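Suketti Equipment Planning Notes and Cost Sheet

README, last touched in November

Welcome, and thanks for opening this before opening the spreadsheet. I put these notes together while working out what we needed to buy for Suketti, our collection of two-handed fruit and tabletop handling recordings, and I've kept adding to them whenever a parcel arrived or a part wore out. If you are planning a similar setup and have a budget to write, I hope this saves you an evening or two. It's long, I know. Skip to whichever part you need.

What's in this folder

costs.csv: one line per item bought, with the supplier, the unit price, the shipping and the month it was ordered
spares.csv: parts we replaced, and what they were replaced with
wishlist.csv: things we priced and haven't bought
quotes/: the quotes as we received them, prices and all
README: you're reading it

All prices are in US dollars and leave out sales tax, which varies so much from place to place that I gave up trying to be fair about it. Shipping has its own column. Please look at that column! The first time I added up our budget I left shipping out completely, and I had to go back and ask for more money, cap in hand.

The grippers

We record with hand-held grippers, used in pairs, one for each hand. We bought 6 of them from Korden at 515 each. That gives us two pairs in use and one pair on the shelf, and I would make the same choice again. When a single gripper goes down, its partner is out of work too, so a budget with no spare pair in it is really a budget for a fair amount of waiting.

We did get a quote from Godinho as well. Their unit price was lower, but the finger pads were molded as part of the finger, so a worn pad meant a whole new finger. Korden's pads come off with a small screwdriver. If you handle soft things all day, as we do, you'll be wiping and changing pads far more often than you expect, and the price of a pad matters more over a year than the price of the gripper. Both quotes are in the folder if you want to compare them line by line.

Pads, screws and other small parts

We ordered 18 spare pads along with the grippers and that has been a comfortable number so far. Pivot screws are cheap, and they love to roll under the furniture, so add a bag of those too. I'd also put in a line for cleaning cloths and mild soap. It looks silly in a formal budget, I admit, but fruit is sticky and the cloths go fast.

Power and charging

Buy the chargers with the grippers, in the same order. We borrowed ours from another room at first and spent a good while every morning hunting for them. A power strip for each table is plenty, and a long cord is worth the extra few dollars if your tables stand away from the wall.

Props and fruit

We set aside 200 for props in the first round, covering trays, tablecloths, containers and odds and ends for the background. Fruit is a separate line, and I'd ask you to keep it that way, for the simple reason that it keeps coming back. Props are bought once and fruit is bought every week. We note the state of the fruit in the session log (firm, soft, past its best), and we buy some ahead so that it has time to soften. The budget form at Lasa, where our funding sits, had no box for groceries, so we filed it under consumables and wrote a short note to go with it.

What the cost sheet doesn't cover

There's nothing in it for people's time, rent or computers. Storage drives are left out as well, as we already had them. Please don't read the total as the cost of a project. It's the cost of the things on and around the table, and your own total will need those other lines added.

Known gaps

Two rows in spares.csv have no order month. The Godinho quote has expired, so treat it as a guide and ask for a fresh one.

If you spot a sum that doesn't add up, please open an issue and I'll gladly fix it. The wishlist gets another look before the next order goes in, with extra pads at the top and a second set of trays just below them.
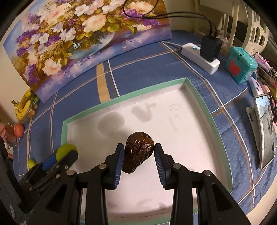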